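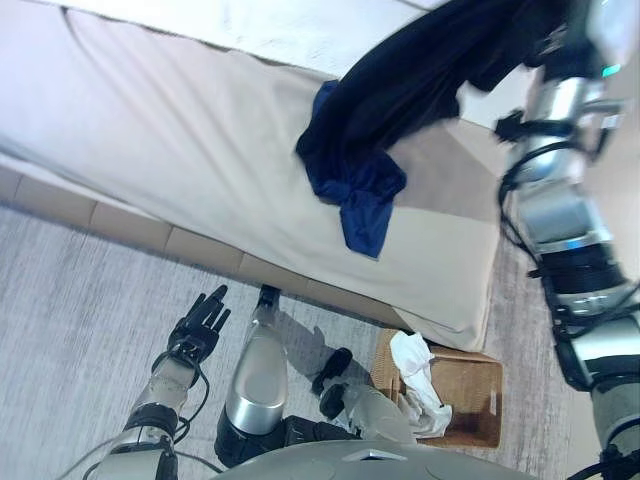 Shared shop in Jedville posts build notes for two-armed laundry robot

June 12, 2022

A shared workshop in Jedville has put out the first full set of build notes for Russo, a two-armed robot meant to pick up clothing in a bedroom, lay it out on a bed and move it to and from a basket. The notes cover the arms, the hands, the wiring and the control software. The shop plans to release the drawings for the printed parts under an open license once the part numbers have been cleaned up.

The machine has been under construction since January. It started as a single arm clamped to a bench and was rebuilt with two arms and a torso after the shop decided that cloth could not be handled well with one hand. With one arm, the notes say, a shirt can be lifted and dropped but seldom spread.

Each arm is a chain of metal segments and black joint housings with the cables run on the outside. Outside routing was a choice made for service. An earlier arm had its cables inside the segments, and a broken conductor near the elbow meant stripping the arm down to the shoulder. The present cables are bundled and strapped along the arm, with slack loops left at each joint. Replacing one takes a screwdriver and a few straps. The cost is that the loops can catch on things, and the notes list snagging as the most common cause of a stopped run after software faults.

Joint power and joint data share a connector at each housing. The shop calls this a mistake it intends to keep for now. When the connector works loose, the joint loses both at once and goes limp, and the controller has no last position to work from. A spring clip over the connector body has cut down on the problem. A keyed two-plug version is drawn but not built.

The control board is a Fletau, a small board designed in the same shop for an earlier project and adapted here with a second motor bus. The first revision could not hold a steady rate on both buses. The second splits the work, with one processor for each arm and a third part handling the clock. Firmware for the board is in its own archive and can be built without the rest of the robot software.

Fingers are driven by tendons on the early hands and by small gearmotors on the present ones. Tendons gave a lighter hand but stretched with use, and the grip had to be calibrated again at the start of each session. The gearmotor hands are heavier and slower to close. The shop considers the trade acceptable for clothing, where the object does not roll away.

Grip force is the part of the notes that takes up the most room. Cloth gives very little signal at the motor. A finger closing on a single layer of cotton draws nearly the same current as a finger closing on nothing. The builders tried three methods: a current threshold, a pressure pad under the fingertip, and a short lift followed by a check of the load at the wrist. The lift test is the one in use. It adds a pause to each pick, and it fails on very light items such as thin socks, but it does not depend on a sensor that wears out at the point of contact.

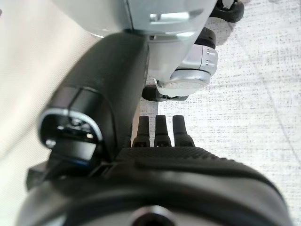 Wrist cameras are used for the last part of each reach. The head camera sets the approach, and control passes to the wrist view once the hand is near the fabric. The handover was a source of trouble through the spring. If the two cameras disagree on where the cloth surface is, the hand stops short or presses into the mattress. The fix was to let the wrist view override height only, and to keep the sideways position from the head camera until contact. The notes give the calibration procedure in full, with a printed target and a list of poses.

Pale bedding turned out to be a hard case for the depth software. A plain cover with few marks on it gives the matching step little to work with, and bright overhead light makes it worse by washing out the upper surface. The shop lowered the exposure on the head camera and accepted a darker picture. Dark clothing on a pale cover is now separated reliably by color alone. White items on the same cover are not, and the notes advise against using them for early tests.

Dark clothing has its own difficulty. Folds in a navy or black garment show little contrast, so the software cannot easily tell an edge from a crease. The current approach is to grip any raised point, lift the garment clear of the bed, and look for the lowest hanging corner. The second hand then takes that corner. Two lifts are normally allowed before the garment is set down and the sequence starts over. The shop found that further lifts in a row tended to wind the fabric around the hand.

Work space is a limit as well. The bed, the basket and the robot itself have to share a small area of floor, and the arms are long enough to reach parts of the machine's own body. Self-collision checks run on simplified shapes that stand a little outside the real surfaces. The cable loops are included in those shapes, which costs some reach close to the torso. Builders who route their cables differently are told to redo the shapes before turning the checks on.

The basket is treated as a fixed object. Its position is entered by hand at the start of a run, and the robot does not look for it again. If it is moved, the run has to be restarted. Wicker is listed as a poor material for the task, as fingertips can catch in the weave and cloth drags on the rim. A smooth plastic bin is easier, though the shop has kept wicker in its tests on the grounds that many homes have it.

The software log for the latest test series holds 2974 picks. Of these, 511 ended without a grip and were repeated, and 954 needed a second lift before a usable corner was found. The shop has not published a figure for completed folds. Folding is present in the code as an experimental routine and is turned off by default. The notes describe it as working on towels and unreliable on anything with sleeves.

Noise is mentioned in a short section near the end. The gearmotors in the wrists produce a whine at low speed that carries through the joint housings. A softer mount reduced it but introduced play at the fingertip, and the hard mount was put back.

Safety provisions are basic. A wired stop button cuts motor power to both arms, which then fall under their own weight. The notes say the button should be held by a person standing outside arm's reach, and that the robot should not be run with anyone on or next to the bed. Brakes on the shoulder joints are planned. Until they are fitted, the shop recommends parking both arms low before any work on the controller.

Parts are ordinary where possible. Bearings, fasteners and belts are stock sizes. The joint housings are printed and then machined on the bearing seats, a step the builders tried to remove and could not. Printed seats alone were out of round by enough to bind the joint after warming up. Anyone without a lathe can order the seats cut by Lustetti, a small machine shop across town that has done the work for the Jedville build and has agreed to take outside orders in small lots. Lead time depends on what else is on the floor.

A full parts list is included with the notes, sorted by assembly. Prices are left out. The builders say that too much of the stock came from scrap bins and earlier projects for a total to be of use to others. The most expensive single items are the shoulder gear sets, and the notes suggest buying these last, after the wrist and elbow joints have been run on a bench.

Next on the list are the shoulder brakes, the two-plug joint connector and a replacement for the manual basket entry. A mobile base has been discussed but no design has been started. The shop is accepting corrections to the notes through its mailing list and asks that reports include the firmware revision printed at startup.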